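4 Inbetriebnahme des Etikettendruckers Vondico

4.1 Lieferumfang prüfen

Packen Sie den Drucker aus und vergleichen Sie den Inhalt mit dem Lieferschein. Zum Gerät gehören Netzteil, USB-Kabel, eine Rolle Etiketten (156 Stück) und der Reinigungsstift. Fehlende Teile melden Sie bitte vor dem ersten Einschalten an Tesitz.

4.2 Etiketten einlegen

1. Gerät ausschalten und Netzstecker ziehen.
2. Deckel an beiden Laschen entriegeln und nach hinten klappen.
3. Rolle so einsetzen, dass die bedruckbare Seite nach oben zeigt.
4. Den Anfang der Bahn 3 cm über die Abreißkante ziehen.
5. Seitenführungen anlegen, ohne die Bahn zu knicken.
6. Deckel schließen, bis er auf beiden Seiten einrastet.

VORSICHT: Der Druckkopf wird im Betrieb heiß. Nach längeren Aufträgen 8 Minuten warten, bevor Sie den Deckel öffnen.

4.3 Behälter für Kleinteile beschriften

Für Behälter mit gemischtem Inhalt wählen Sie die Vorlage „Sammelkiste“. Sie bietet Platz für eine Nummer, den Standort und bis zu 30 Zeichen Freitext. Kleben Sie das Etikett auf eine glatte, fettfreie Außenfläche. 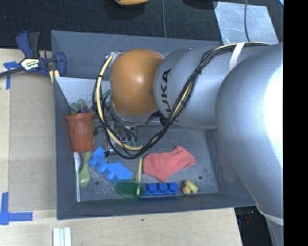

4.4 Testdruck

1. Netzstecker einstecken und Gerät einschalten.
2. Vorschubtaste gedrückt halten, bis die Anzeige grün blinkt.
3. Taste loslassen. Das Testetikett wird ausgegeben.
4. Schriftbild kontrollieren. Bei hellen Streifen den Druckkopf reinigen, siehe Kapitel 7.

Hinweis: Bleibt die Anzeige rot, liegt die Bahn schief oder der Deckel ist nicht eingerastet. Schritte unter 4.2 wiederholen.

Stand: 3. Oktober 2024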